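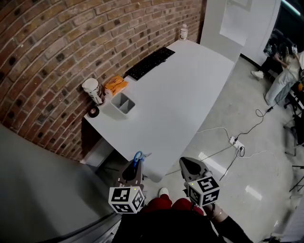
靠砖墙的白色桌子，整理之前

# 办公桌靠着砖墙，小东西应该怎么放？

**提问：Nilmini Ekanayake，2018年12月17日**

大家好。中文不是我的母语，如果有写得不对的地方，请原谅，也请告诉我。

我在公司用一张白色的长方形桌子，桌子一边靠着红褐色的砖墙。桌面不算小，但是我总觉得没有地方写字。现在桌上的东西是这些：

- 一个黑色键盘，斜着放在靠墙的一边
- 一包零食，橙色包装，靠着砖墙
- 一个白色的高圆筒，盖子是棕色的
- 一个灰色的小收纳盒，没有盖子，中间有隔板
- 一卷黑色胶带
- 一把蓝色手柄的剪刀
- 一个白色小塑料瓶，在桌子最里面，靠近白色隔板

我的问题有三个。

第一，收纳盒很矮，剪刀放进去会倒出来，每次我拿别的东西都会碰到它。剪刀到底应该竖着放还是平着放？

第二，这面墙是真的砖，表面不平，有很多小坑。我试过两种粘钩，第一种是 Detby 的透明粘钩，第二天早上就掉在键盘上了。第二种贵一点，坚持了差不多一个星期。公司不允许在墙上钻孔。有没有别的办法可以利用这面墙？

第三，地上有一个白色的插线板，黑色的线和白色的线都在地板上，扫地很不方便。我想把它放到桌子下面，但是不知道固定在哪里比较安全。

我的预算是100元，最好不要超过。这张桌子一月份可能要换位置，所以我不想买太大的东西。先谢谢大家。

---

## 回答一（提问者已采纳）

**用户：Rekow**

你好，我也是外国人，在这里工作第六年，所以我尽量写得清楚一点。

**关于剪刀。** 我建议平着放。矮的收纳盒本来就不适合放长的东西，重心太高，一碰就倒。你可以把收纳盒里比较长的那一格空出来，如果剪刀还是放不下，就买一个浅的笔盘，放在键盘后面。我自己用的笔盘是在楼下文具店买的，34元，里面可以放剪刀、尺子和两三支笔。胶带也可以放进去，但是要平放，不要立着，不然它会滚走。

如果你一定要竖着放，就需要一个比较重的笔筒。陶瓷的可以，塑料的不行。剪刀尖要朝下。

**关于砖墙。** 粘钩在砖上面基本上没有用，因为砖有灰，又不平，胶只能碰到一小部分。你可以先用湿布擦，等它完全干，会好一点，可是我觉得还是会掉。我的建议是不要用墙，用旁边的白色隔板。隔板的表面如果是光滑的，粘钩就能粘住。也有一种挂钩是从隔板上面扣下来的，不用胶，搬桌子的时候可以带走。买以前请先量隔板的厚度，我有一次没有量，买回来太窄，扣不上去。

**关于桌面的顺序。** 我的习惯是按照使用的次数来放。每天用的放在手边，每个星期用一次的放在最里面，吃的东西不要放在桌面上。零食放在抽屉里，或者放进一个有盖的盒子。你没有写圆筒里面是什么，如果是吃的，可以和零食放在一起。如果是湿巾之类，就留在外面。

键盘建议放正。斜着放占的地方比你想的多，它后面会多出一个三角形，这个地方什么都放不了。

> **提问者回复：** 谢谢您，写得非常清楚。我今天把键盘放正了，真的多了一块地方，可以放一本笔记本。隔板我量过了，还没有买挂钩。抽屉我没有，所以零食先放在我的包里。

---

## 回答二

**用户：北窗的猫**

我只回答插线板的问题。

桌子下面可以装一个理线架，用夹子夹在桌板后面的边上，不用钻孔。Firnora 有一种60厘米长的，我办公室用的就是这个，插线板和多余的线都可以放进去。价钱我忘记了，好像打折的时候买的。

有几点要注意：

1. 先把全部插头拔下来，再搬插线板。
2. 每条线贴一个小标签，写上是什么设备的。不贴的话，下次你会拔错。
3. 线不要拉得太紧，桌子稍微移动一下也要够长。
4. 插线板不要包起来，要让它散热。
5. 桌子靠墙的那一边，夹子可能伸不进去，要先把桌子拉出来一点。

如果地上的线也有别人的，要先问一下再动。我以前没有问，把同事的电脑关掉了，他有一个表格没有保存，我请他吃了午饭。

走路的地方如果一定要过线，可以买地面用的线槽，扁的那种，颜色选灰色，和浅灰色的地板比较配。

> **Rekow：** 同意第二点。标签用普通的纸胶带就可以，用圆珠笔写，黑色胶带上面看不见字。

> **提问者回复：** 插线板不是我一个人用的，我明天去问一下。请问夹子会不会把桌板夹坏？

> **北窗的猫：** 我的没有夹坏，垫一块薄的橡胶就好了。

---

## 回答三

**用户：xiaoman_77**

换一张有抽屉的桌子吧。我在 Politis 看到一张，1,639元，很好看，三个抽屉，下面还可以放主机。

> **提问者回复：** 谢谢，但是桌子是公司的，而且我的预算是100元。

> **xiaoman_77：** 哦，没看到预算。那买一个放在桌子下面的小推车？二手的应该很便宜。

> **Rekow：** 小推车要看轮子，地板很亮很滑的话，最好买轮子可以锁住的。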